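Roner Wood Balm, 38 oz tub

I've been selling the Roner balm in my shop for a couple of years now and I still get more emails about it than anything else on the shelf, so I finally sat down and wrote a proper page for it (sorry to everyone who got my two-line version before!).

It's a soft paste, pale yellow, and it smells a bit like orange peel. You rub it into bare or oiled wood with an old T-shirt, leave it while you have a coffee, and buff it off. I use it on chairs, cutting boards, the banister at home and pretty much any handle I can reach. It's lovely on light woods - it doesn't turn them orange the way my old Womitz polish did.
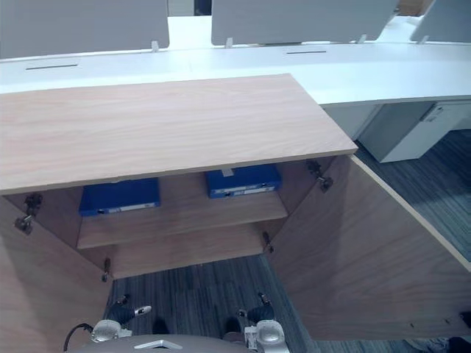 Ekaette Adebisi

Cabinets are where most people start, and I'd say do the top first and the doors after, with the doors wide open so you can get along the edges. Go with the grain, and go thin! Everybody puts on too much the first time (me too, I had a sticky bookcase for a week). If it still feels tacky the next morning, wipe it over with a dry cloth and leave it alone.

Please don't use it over paint or shiny varnish. It just sits there and collects dust. For those I'd get the Yip spray, and Parveen Dissanayake has a good page on this site about that one.

The 38 oz tub is the big one, and it lasts me ages. There's also a little tin if you only have a stool or a picture frame to do. Both have a screw lid now, thank goodness, the old press-on lid was a pain and I broke two nails on it.

Keep it indoors over the winter. It goes grainy in a cold garage, but an hour on a warm windowsill brings it back - just give it a stir.

Item number 1324. Applicator pads are sold separately, 2 to a pack. Orders go out from our Plollosberg store, and you can pick up there too if you'd like to smell it first.

Page updated 7/22/23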